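Stories > Short fiction > Travel

The Winter Timetable

8 min read

1 Sep 2024

Paavo Juntunen arrived in Genetbridge on the last bus of the afternoon, with one bag and a printed sheet that said the ferry to Visano left at five. The ticket office had its shutter down. A card taped to the inside of the glass gave the January sailings, and there was one a day, at 8 in the morning.

He read the card twice and then walked along the front to see what was open. It was raining lightly. The bandstand had boards round it and the crazy golf was under a green net. He passed three hotels with no lights on and a café where a woman was putting chairs on tables. She came to the door when she saw him looking.

"Try Lammers," she said. "Up the steps, past the church. She'll moan but she'll have you."

The steps were steep and went on for longer than he expected. Lammers was a tall house with a brass plate and a bell you had to pull. The owner was a short woman in a cardigan who looked at his shoes before she looked at him.

"One night?"

"One night. I'm on the boat in the morning."

"If it goes," she said. She wrote his name in a book and spelled it wrong, and he didn't correct her. "You're in 17. It's at the top. The heating's on until ten."

The computer behind the desk was off, and she took his money in cash and gave him the change out of a biscuit tin.

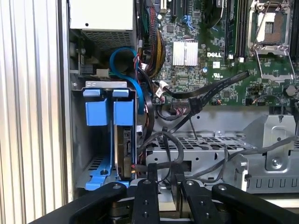
Inside a Dell tower with the side panel off.

Room 17 had a single bed, a basin and a window that faced the sea. Somebody had left a guidebook to Visano on the sill, an old Zevon with a blue spine. Paavo sat on the bed with his coat on and read it. The island had a population of 1,355. The path around it took a day in summer and should not be tried in winter without local advice. There was a lighthouse, a chapel and a beach where the sand was black. Under the section on food a reader had written in pencil, "Closed. Closed. Good soup. Closed."

His father had gone there every year before Paavo was born, for two weeks, always alone. He had never said much about it. After the funeral Paavo had found the ferry tickets in a drawer, held together with a bulldog clip, and a hand-drawn map of the path with a cross at one corner and no note to say what the cross was for. He had the map in his bag now. He took it out and laid it next to the one in the guidebook. The shape of the coast was right. The cross was on the north side, between the lighthouse and the beach, where the guidebook showed nothing.

At seven he went down and asked if there was anywhere to eat.

"There's me," said the owner. She gave him ham, potatoes and a glass of beer in a dining room laid for twelve. She stood by the sideboard while he ate.

"You've got family over there?"

"No. My father used to visit."

"When was this?"

He told her. She thought about it and shook her head.

"Before my time. My mother might have known him. They all stayed here if they missed the boat." She picked up his plate. "She kept the books. They're in the cupboard on the landing, if you want to look. Put them back in order."

There were a lot of books. He sat on the landing carpet and went through them until the heating clicked off, and then he fetched the blanket from his bed and carried on. The names were in blue ink, in a neat hand, each with a number beside it that ran on from one book to the next. He found his father at 2,398. The surname was spelled wrong in the same way the daughter had spelled it.

Underneath was a second name, a woman's, in the same room. The following January they were both there again. The year after that there was only his father.

Paavo read the three entries several times. Then he put the books back in order and went to bed, where he slept badly and heard the wind drop some time before it got light.

She had his breakfast ready at seven. The boat was going, she said, she had rung the harbour. He paid for the ham and the beer and asked whether she knew the second name.

"There's people called that on the island still," she said. "North side. There's a house up past the lighthouse."

He thanked her and went down the steps with his bag. The shutter was up at the ticket office. The man inside asked if he wanted a single or a return, and Paavo said he would have a single for now.

Shares 17 | Comments 8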